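Undon

Posted 2025-12-02

The checklist everybody signs

I have now read the Grolla guidelines for small robot cells three times. The first time I liked them. The second time I started writing in the margins, and by the third I was mostly writing the word "how" next to things.

If you haven't run into it, Grolla is a good-practice document that has been passed around among small labs and shops since early November. It has 18 rules on how to set up a bench, how to run a task, and what to write down afterward. Rirkska, where I do contract work on bimanual setups, has adopted it in full. There is a sign-off sheet. I have signed the sign-off sheet.

My complaint is that too many of the rules describe a state of mind. Rule 4 says the work area shall be "suitably clear." Rule 7 says cables shall be "managed with regard to the motion of the arm." I can regard a cable all day long. A rule I can fail is one that gives me a number or a test: run both arms to the far end of their travel, and no cable may touch the work or go tight. I suggested that wording and was told it was too restrictive for a general document. Fine, but then what is the general document for?

Take cloth, which is most of what we do now. The guidelines were plainly written by people who pick up blocks. A block is either in the gripper or it isn't. With a shirt you can have hold of the wrong layer and every sensor you own will tell you things are great.

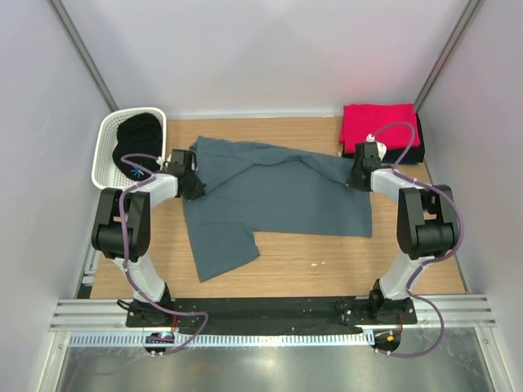 Both grippers on the gray top, basket and folded stack at the back.

Try applying "suitably clear" to that table. The basket and the stack are part of the job, so they stay. Fine. But the left arm sits right up by the basket, and the right one overlaps the folded pile from where the camera is. Is that enough room? Grolla doesn't say. There are also a couple of white specks on the wood in front of the garment. Lint? Crumbs? One reviewer would shrug and another would stop the run, and both could quote you the same rule.

The cables are worse. Big purple loops, one of them arching over the folded cloth. Anybody who has worked with arms like these knows you need slack at the elbow or you'll be replacing connectors every month. So how much slack is managed slack? I asked for a figure and got a paragraph.

Then there's the scoring. Rule 15 wants a success rate over 100 runs, and this is where I get really grumpy, because it never says what success means for a folded garment. We ran the same recordings past two people at Rirkska. One gave the system 85. The other gave it a good deal less, since she (reasonably, I think) wouldn't accept a sleeve sticking out the side. Both numbers are compliant. Guess which one went on the slide.

The Begum checklist, which is older and uglier and which people like to make fun of, handles this better. It makes you write the pass condition before you start: edges within 2 centimeters, no sleeve outside the body, whatever you choose. You can pick a silly threshold if you want, but you have to put it on paper first and everyone can see it was silly.

I'm not against standards. The part of Grolla on stop buttons and reach limits is solid and I'd keep every word of it. I just don't think a rule has been followed when there was no way to break it, and I count at least six like that.

I've sent my margin notes in. If I get an answer I'll post it, along with whatever they decide a clear table is.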